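Nurse call, new wing, Friday

Started at the bench with the Horeo handsets again. The supplier's line is still that the call-to-annunciator delay is "well inside tolerance" and that anything we saw last time was our wiring. I have asked twice which tolerance. The sheet they sent gives a figure of 900 ms from press to tone at the staff base and doesn't say whether that's a mean, a worst case or something somebody hoped for.

Setup same as before. One controller, one corridor panel, one staff base, the long cable drum standing in for the run to the far end of the ward. Eifion built a little solenoid presser so we aren't relying on thumbs. It hits the button square every time. Patients don't, and I want that written down somewhere before anyone quotes these numbers upstairs.

Ran 720 presses across the day on six handsets. Handsets picked by me out of the boxes, not the ones the rep left on the bench with a ribbon of blue tape on them. Those are back in their bag, labelled, untouched. If they want them tested they can be tested along with everyone else's.

What came out:

Most presses land comfortably under the sheet figure. No argument there.

A small tail doesn't. The tail isn't spread evenly. It bunches up just after the controller does its self-check, and during the self-check the queue seems to hold calls and then let them go in a lump. Three or four calls arriving at the base together, same second, different beds. A nurse looking at the panel would have no way of telling which came first.

Tumaini thinks the self-check is set too often by whoever did the demo configuration and that the real site config will be gentler. Could be. I haven't seen the real site config. I asked for it in the same email as the tolerance question.

Also the log on the controller and the log on my laptop disagree about the order of some presses. Not by much, but the controller always comes out looking better. I'd want to know where it takes its timestamp. If it stamps the call when it leaves the queue then the reported delay is missing the very bit we're worried about.
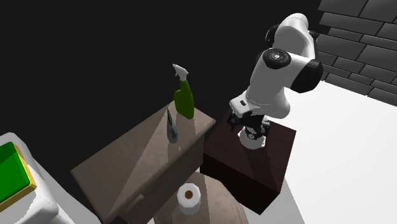
Render: arm on its wood block, long cabinet to the left with the green spray bottle.

To do before the next run: put a scope on the button line and another on the base speaker, stop trusting either log. Tumaini has the two-channel one in the other room, needs its probe tips replaced. Ask stores. Don't ask stores on the phone, they lose it, put it on paper.

Side matter. The programme chart went round again this afternoon and nurse call is now shown in red as one of the reasons the wing isn't open. I object to that. The handsets have been in the building for ages. The wing isn't open as the ceilings in the east corridor came down twice for ductwork and there's no staffing plan anyone will sign. Parry, the owners, say staffing has nothing to do with it. They also said in the last version that nurse call was finished. Both statements came from the same person and I don't see how he could know either of them.

If the test work is going to be used as the excuse I'd like the dates kept straight, so:

Handsets delivered, then the controller, then a long gap waiting for the licence key. The key arrived for the wrong model. The right key came after the ceilings. Our first bench run was the same week as the right key. Eifion has the delivery notes in the grey folder and I've asked him to copy them.

Reset procedure tried on all six handsets. Works on five. The sixth needs the cord pulled out and put back, and then it comes up as a different bed. I did this several times on purpose and got a different bed again each time. That's worse than not coming up at all, to my mind. A dead handset shows a fault on the panel. This one shows no fault and sends someone to the wrong room. Tagged it, put it on the shelf by the window. Please don't return it to the box.

Cleaning. Infection control want to know if the casing stands up to the wipes they've changed to. The Horeo leaflet says "hospital grade wipes" and names none. I'm not prepared to pass that on as an answer. Eifion is wiping one handset every time he walks past it, which isn't a method, but he's keeping a tally and it's better than the leaflet. So far the printing on the button has gone a bit dull and the seal looks the same to me.
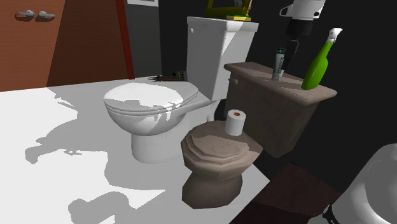
TRELLAMSTEAD, January

Continued on site. Had the east end to ourselves for the morning, electricians at the other end.

Plan says 115 call points for the floor, counting bedheads, ensuites and the treatment rooms. Walked it with the drawing. The drawing and the walls agree on the bedheads. They don't agree on the ensuites, where some of the pull cords are shown on the hinge side of the door and fitted on the other. I don't much care which side as long as a person on the floor can reach it, and in two rooms I lay down and couldn't without shuffling. The cord stops well above the skirting. Whoever signed these off did it standing up.

Marked the two rooms on the drawing in pencil. Site manager says cords can be lengthened "in snagging". Asked him to put that in writing and he laughed, so I wrote it myself and emailed it to him.

Bay 3 is the interesting one. It's furthest from the controller and it's the bay where the relay for the corridor lamp shares a supply with the door holders. Every time the door holders release, the lamp over the bay dips. I watched it do this over and over while Tumaini worked the test switch. The call stays live at the base but anyone standing in the corridor at that moment would see the lamp flicker and might take it for a cancelled call. The supplier's engineer watched it with us and said it was cosmetic. I don't agree that a call lamp has a cosmetic function.

He was a decent bloke otherwise and did tell us something useful – the self-check interval can be changed from the service menu, no firmware needed. So Tumaini's theory can be tested. He wouldn't give us the service code though. We have to request it through Madov, who hold the maintenance contract, and Madov won't act until handover, and handover can't happen until we've passed it. Went round that loop with him for almost an hour of site time. Nothing moved.

Scope on both ends, finally, using the real cable run. Short session only. The tail is there on the real run too. It isn't the drum and it isn't our wiring, so that one can be put to bed. Timestamp question also looks the way I feared: the controller log starts its clock late. I'd like a second person to repeat this before I say so outside the workshop. Eifion next week if he's free. 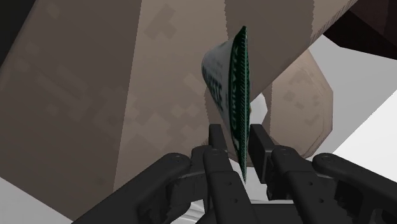
Things I'm not convinced of, listed so I can be shown wrong later:

That the tail goes away with the site configuration. Possible, untested, and I've been told it as a fact by people who haven't tried it.

That the handset which changes beds is a one-off. We opened six. I want another batch opened by someone other than me, from different cartons, before anybody uses the phrase "isolated fault".

That the base panel can show the order of calls properly. The brochure has a picture of it doing so. Ours lists by bed number when the calls arrive together. There may be a setting.

That the battery on the base lasts a night. No data at all. The leaflet says "extended operation". Leave it unplugged one evening and look in the morning. Cheap test, no reason it hasn't been done, including by us.

The ward manager rang while I was writing this up. She wanted a yes or no on whether she can use the nurse call dates for her rosters. I told her no. She said Parry had told her yes. I said she should ask them to send her the results they were relying on, as they haven't had any from here. She's been moved from one opening date to another since before the ceilings and was fairly short with me, and I can't blame her for it.

I also told her about the cords in the two ensuites. She hadn't heard. She's going to walk the rooms herself with one of her senior nurses, which will probably turn up more than I did. Sent her a copy of the pencilled drawing.

Kit left on site: cable drum, Eifion's presser, the spare base. All in the locked riser cupboard at the east end, key with security. Scope came home with me. Probe tips still the old ones, stores say they've no record of the request. I have the carbon.

Next: service code, second batch, repeat the timestamp check with Eifion, battery overnight, chase the wipes question with whoever actually makes the casing. Draft fault report for the bed-swapping handset is in the tray, needs Tumaini's initials on page two.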